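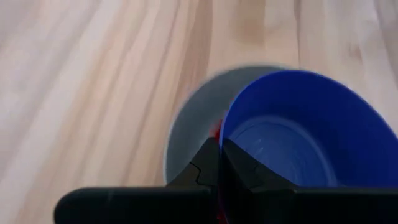 파란 컵과 회색 접시로 차리는 1인 찻자리, 순서대로 따라 하기

집에서 차 한 잔 마시는데 무슨 순서까지 필요하냐고 하실 수도 있는데요, 저는 이 순서를 정해 놓고 나서 오후가 훨씬 즐거워졌어요! 진한 파란색 컵 하나, 둥근 회색 접시 하나, 그리고 밝은 색 나무 식탁. 준비물은 이게 거의 전부입니다. 색이 셋뿐이라 뭘 더 올려도 어수선해 보이지 않고, 치울 때도 금방이에요.

준비물

컵 1개 (저는 200ml 정도 담기는 걸 씁니다)
컵보다 넉넉하게 넓은 둥근 접시 1개
찻잎 2g 또는 티백 1개
물 300ml
마른 행주 1장, 젖은 행주 1장
작은 과자나 말린 과일 조금

1단계. 식탁부터 닦기

젖은 행주를 꼭 짜서 나뭇결 방향으로 한 번 쭉 닦고, 바로 마른 행주로 따라갑니다. 결을 가로질러 문지르면 홈에 부스러기가 끼더라고요. 옹이가 있는 자리는 손끝으로 한 번 만져 보세요. 끈적한 게 남아 있으면 거기가 제일 먼저 잡힙니다.

저는 반년에 한 번쯤 Rovetness 목재 오일을 얇게 발라요. 작년에는 10월에 발랐는데 겨울 내내 결이 정말 예뻤어요. 오일을 바른 날은 찻자리를 쉬고 하룻밤 그대로 둡니다.

2단계. 접시 자리 잡기

접시를 식탁 한가운데에 놓지 말고, 의자에 앉아서 팔을 편하게 뻗었을 때 손이 닿는 곳에 놓아 보세요. 오른손잡이라면 가운데에서 살짝 오른쪽이 편합니다. 왼쪽에는 책이나 공책을 펼칠 자리가 생기고요. 저는 이 빈자리가 너무 좋아서 일부러 아무것도 안 올려요.

접시는 무늬 없는 걸 추천해요. 무늬가 있는 접시도 예쁘지만, 과자를 올리면 뭐가 과자고 뭐가 꽃인지 눈이 바빠지거든요. 회색은 참 신기한 색이라 초록빛이 조금만 돌아도 차 색이 따뜻해 보입니다.

3단계. 컵 데우기

끓인 물을 컵에 반쯤 붓고 잠깐 두었다가 버립니다. 컵이 따뜻해야 차가 천천히 식어요. 버리는 물까지 생각해서 물을 300ml 끓이는 거예요.

물을 버린 다음에는 바닥 굽을 마른 행주로 꼭 닦아 주세요. 여기 물기가 남으면 접시 위에서 컵이 미끄러집니다. (저 이거 안 닦았다가 공책 한 권 보내 드렸습니다...)

4단계. 차 우리기

녹차라면 물을 70도까지 식혀서 붓습니다. 온도계가 없어도 괜찮아요. 끓인 물을 다른 그릇에 한두 번 옮겨 담으면 꽤 많이 식습니다. 홍차나 허브차는 식히지 말고 바로 부으면 되고요.

저는 요즘 Turnilen 녹차를 마시는데, 2분이면 충분히 우러나요. 더 두면 떫어집니다. 떫은 맛을 좋아하시면 더 두셔도 돼요, 정답은 없으니까요!

5단계. 컵을 접시에 올리기

이 과정에서 제일 좋아하는 순간이에요. 컵을 접시 정중앙에 맞추지 말고 오른쪽으로 조금 치우치게 내려놓아 보세요. 그러면 왼쪽에 초승달 모양으로 자리가 남는데, 여기가 과자 자리입니다. 정중앙에 놓으면 과자를 둘 데가 없어서 접시를 하나 더 꺼내게 돼요.

다만 접시 가장자리가 위로 올라온 모양이라면 컵 바닥이 경사에 걸치지 않는지 보셔야 해요. 내려놓은 다음 컵을 손가락으로 살짝 밀어 보고, 흔들리면 안쪽으로 조금 옮깁니다. 차를 가득 담은 채로 옮기면 흘리기 쉬우니까 처음에는 빈 컵으로 연습해 보세요.

6단계. 과자 놓기

초승달 자리에 과자를 한 줄로 놓습니다. 밝은 색이 잘 어울려요. 말린 살구, 버터쿠키, 생강 편강 다 좋았어요. 초콜릿은 따뜻한 컵 옆에서 녹으니 조금 떨어뜨려 놓으세요.

치우는 법

컵과 접시는 마시고 나서 바로 미지근한 물에 헹굽니다. 찻물이 든 컵은 베이킹소다를 조금 묻혀 부드러운 스펀지로 문지르면 거의 지워져요. 수세미는 Wike에서 나온 면 소재를 쓰고 있는데 표면에 흠집이 안 나서 마음에 듭니다.

식탁에 동그란 물 자국이 생겼다면 마른 행주로 먼저 누르고, 완전히 마를 때까지 그 자리에 아무것도 올리지 마세요.

자주 받는 질문 하나

컵과 접시를 꼭 세트로 사야 하나요? 아니요! 저도 따로 샀어요. 컵은 Wovov 매장에서 하나 남은 걸 데려왔고 접시는 원래 집에 있던 거예요. 살 때 접시 지름만 재서 적어 가시면 됩니다. 컵 바닥보다 손가락 두 마디쯤 넓으면 과자 놓기에 딱 좋아요.

다음 글에서는 같은 접시로 여름 냉차 차리는 법을 써 볼게요. 얼음 넣는 순서가 은근히 재미있습니다.

2022년 6월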